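4th August. Right, the Listonach picture frame job has a fault and I've been chasing it for 17 runs now. A little thread, because moaning helps.

The task sounds dead simple! The arm picks up a wooden frame and puts it on a little easel. It did 160 of these without a grumble, then it started stopping dead at the pick.

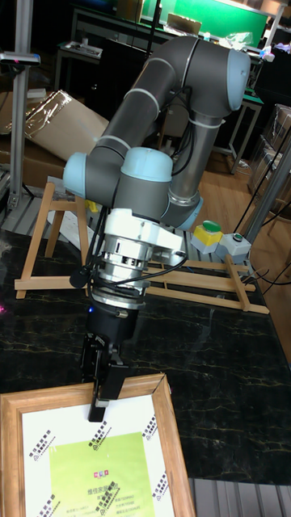 The error is a force limit trip, so it thinks it's pushing too hard. Fair enough, I'd much sooner it stopped than cracked somebody's frame (or somebody's knuckles). But it comes up at random, and the log only says "contact, axis 2". Thanks for that.

First guess was the pick height. I'd changed it last October and forgotten, classic me. Put it back, got four good ones, got cocky, then bang, stopped again.
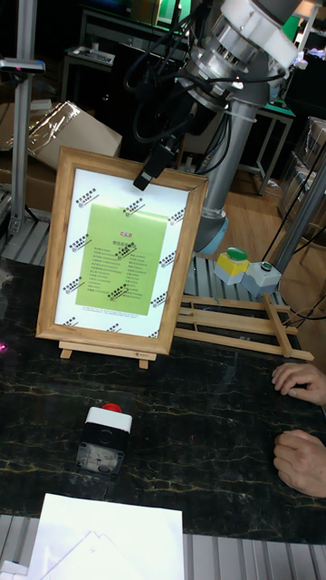
I've also had a stern word with myself about hands. New rule: if you're fiddling with an easel, the stop button gets pressed first, every time, even for a second.

Next suspect is the cable bundle tugging at the wrist. Going to re-tie it tomorrow with a bit more slack and run the lot again.
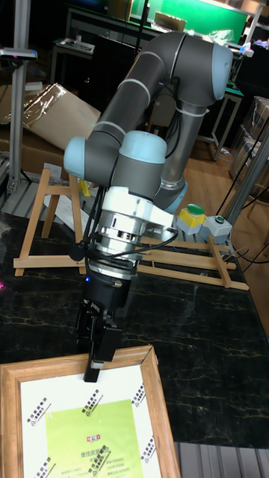 Fingers on the top edge of the frame, easels behind.

If you've had random force trips on a pick like this, please shout, I'm all ears!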